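Kramskiste, Krimskrams, Kleinkram: eure Fragen

Seit ich im Blog von meiner Sammelkiste erzählt habe, kommen immer wieder dieselben Fragen rein, also sammle ich die Antworten jetzt mal an einer Stelle. Ich bin kein Ordnungsprofi, ich habe nur sehr viel Kleinkram und eine eher kleine Wohnung in Staltau!

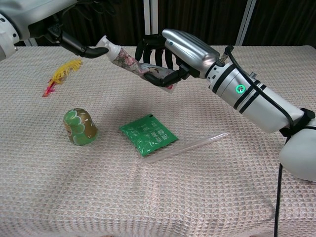 Was kommt bei dir überhaupt in die Kiste?
Alles, was keinen festen Platz hat und kleiner ist als mein Unterarm. Federn, Strohhalme, einzelne Tütchen, leere Dosen, halbvolle Tuben. Beim letzten Ausräumen waren es 54 Teile, und ich hätte geschworen, dass es höchstens zwanzig sind.

Warum legst du vorher ein Tuch auf den Tisch?
Weil mir sonst die Hälfte runterrollt (Strohhalme! Deckel!). Waffelstoff mag ich am liebsten, der hat ein bisschen Struktur. Ein Geschirrtuch geht genauso. Und am Ende nehme ich das Tuch an den vier Ecken und schüttle die Krümel über der Spüle aus.

Wohin mit angebrochenen Cremetuben?
Ins Bad, und zwar sofort, sonst wandern sie wieder zurück. Ich schreibe mit Folienstift den Monat drauf, in dem ich sie geöffnet habe, also einfach "Juli". Wenn es mir mit einer Tube komisch vorkommt, kommt sie weg, auch wenn sie hübsch geblümt ist.

Und Tütchen, deren Aufschrift ich nicht lesen kann?
Kenne ich gut, ich bringe ständig welche aus dem Asialaden mit. Mit der Übersetzungs-App draufhalten, das Ergebnis auf einen Klebezettel schreiben, fertig. Tee und Gewürze kommen bei mir zusammen in ein Witinetti, so heißen die kleinen Klappkästchen mit 4 Fächern.

Hebst du Federn wirklich auf?
Ja! Bunte Bastelfedern stelle ich in ein hohes Glas, in der Schublade knicken sie nur. Bei Kuruc gab es mal einen Beutel mit fast 200 Stück, davon zehre ich bis heute.

Wie oft machst du das?
Wenn der Deckel nicht mehr zugeht. Abends gegen acht, mit Hörbuch, und nach einer Folge ist Schluss, egal wie es aussieht.

Welche Kiste hast du denn nun?
Die flache Skorov in Grau. Die höhere würde ich nicht noch mal nehmen, da wühlt man sich nur dumm und dusselig.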